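Bedding & Linens board > Care and Washing

Printed cotton bedspread, washing cold vs. warm, and how to keep the color

vy_dao
I have a large printed cotton bedspread that goes on the guest bed from December on. It's getting a musty smell in the closet and needs a real wash. The care tag was cut out before I got it. My mother says cold water only. The man at Prudholm, where we drop off the heavy stuff, says cold water never gets a bedspread clean and he would do it warm. I would like to do it at home if I can.
Room it lives in:
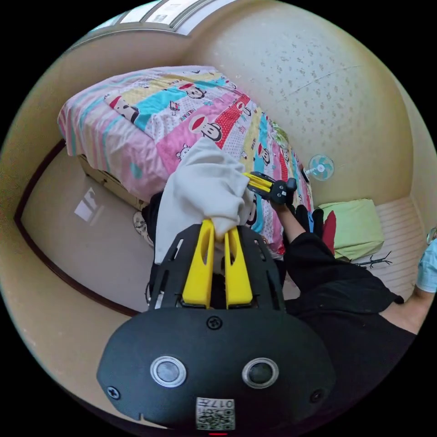
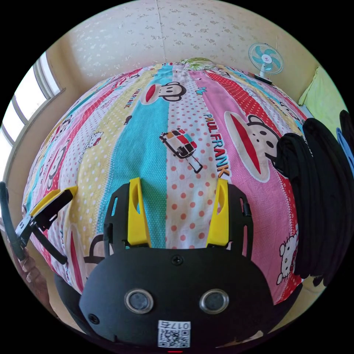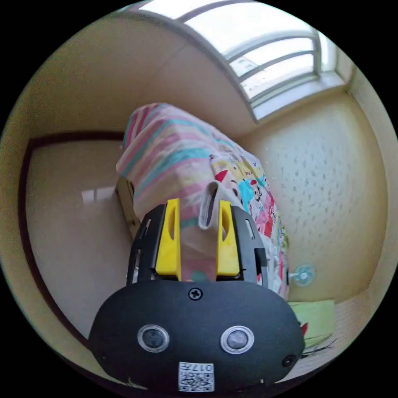 The printed bedspread is in the second one, with the floral wallpaper behind it.

Machine is a front loader, normal home size. Questions are water temperature, which detergent, and can it go in the dryer.

olumide_o
Cold. Printed cotton without a tag gets cold every time. Before anything else, do a rub test. Wet a white rag, press it on the darkest part of the print at a corner, hold it there for 5 minutes and look at the rag. If there is color on the rag, wash it alone and expect to lose a little. If the rag is clean, you have a lot more freedom.

As for the smell, that is storage. Soak it with plain white vinegar in the tub first, rinse it out, then wash as normal.

gorkholm_laundry
I worked in a hotel laundry for years and I don't agree with cold for this. Body oil does not come out of cotton in cold water with home detergent. It stays in there, and that is what smells after a few months in a closet. We washed printed spreads at 105 F and they held up fine. Vinegar covers it for a week.

The rub test is good advice, do that.

olumide_o
Hotel spreads are made for hotel laundries. They are mostly poly blend with a print that is set for it. A home bedspread with no tag could be anything. I ruined one at warm. The red went into the white and it never came back.

gorkholm_laundry
One spread with a bad red in it doesn't make a rule. That one would have bled in cold too, only slower.

thao.ong
Can you tell us if the print goes all the way through? Turn the corner over. If the back is nearly as strong as the front, it is probably dyed with a reactive dye and will take warm water. If the back is pale and the front feels a little stiff, it is pigment printed, and then it is the rubbing that wears it off more than the temperature. For pigment prints I turn the spread inside out if it's a cover, or fold it face in and baste the edges with big stitches. It takes ten minutes and it makes a difference over the years.

vy_dao
I checked. The back is paler but you can see the whole pattern. The front is not stiff. I did the rag test and got a very faint blue mark, only from one spot.

thao.ong
Then I would say cool to lukewarm, washed alone, short cycle. Faint blue on a first wash at home is not a worry.

ajith_s
A few things nobody has mentioned.

Size of the drum. A large bedspread in a normal front loader is often too much. When it's packed in, the water can't move through it and you get soap left in the folds. If you push the dry spread in and can't get your hand in above it, take it to a laundromat and use one of the large machines.

Detergent. Use a liquid and use half of what the cap says. Powder in cold water leaves white streaks on dark prints. I use Vosurik unscented but any plain liquid without bleach or brightener will do. Brighteners make the light parts of a print look bluish and there is no undoing it.

Fabric softener. Skip it. It builds up on cotton and holds the musty smell you are trying to get rid of.

xuan_trinh
Agree on the drum size. I would add an extra rinse. My machine has a button for it, and if yours doesn't, run a rinse and spin again at the end.

I don't agree on skipping softener altogether. A spread that dries stiff doesn't lie flat on the bed. I use a small amount every third wash and I have had no smell.

ajith_s
Shake it out hard when it's halfway dry and you get the same result without softener.

gorkholm_laundry
On the dryer: low heat, take it out while it's still slightly damp, and finish it over a rail. Stop it at least once and untwist it. Large flat pieces roll up into a rope and the middle stays wet while the outside gets overdried. If you store it with a wet middle you are back to the musty smell.

olumide_o
I would keep it out of the dryer completely the first time. Measure it before you wash it, both directions. Write it down. Cotton that was never preshrunk can lose 2 inches or more on the first hot drying. Line dry, in shade, print side in. If you have only one line, hang it over two so the air gets between the layers.

vy_dao
We don't have an outside line. I could use the stair rail and a rack in the hall. Is that enough?

olumide_o
Yes, with a window open or a fan on it. Turn it every few hours.

lam_household
Different view here. I take mine in to be dry cleaned and I have never had a problem with color or shrinking. You pay for it but it's once a year.

thao.ong
Dry cleaning is fine for silk or anything quilted with a wool filling. On plain cotton it's expensive and it does not do much for a closet smell. It can also leave its own smell. Up to you, of course.

lam_household
Mine comes back with no smell at all. It depends on the shop.

xuan_trinh
What are you storing it in? If it's a plastic bag, that is half the trouble. Use an old cotton pillowcase or a clean sheet, and leave it on a shelf, off the floor. Put it away only when it's fully dry. I give mine an extra day on the rack after it feels dry to the hand. Also refold it on different lines each time or you get faded creases.

vy_dao
It was in the plastic zip bag the blankets came in. I will stop doing that.

ajith_s
Wash the inside of the closet too. Mild soap and water, wipe dry, leave the door open overnight. Otherwise a clean spread will pick the smell up again.

vy_dao
Update for anyone who finds this thread later. It did fit in the drum with enough room for my hand. I washed it alone in cool water with half a cap of plain liquid, no softener, and one extra rinse. There was a little blue in the first rinse water and none that I could see in the second. I measured it before and after and it is less than half an inch shorter. Stair rail and fan, dry by the next evening, then another day on the rack.

The smell is mostly gone. There is a trace of it at one corner if you put your nose right on it.

gorkholm_laundry
That trace is the oil I was talking about. Do that corner by hand with warm water and a drop of dish soap, rinse it well, and try the rag test again there first.

olumide_o
Or vinegar on the corner. Either one is less risk than putting the whole thing through warm.

vy_dao
I'll do the corner with the dish soap and post if it works. Does anyone know if the same goes for the matching pillow covers? They have a zipper and a thin lining.

thao.ong
Close the zippers, turn them inside out, same water and same detergent. Test the lining separately, it is often a different fabric and can shrink more than the outside.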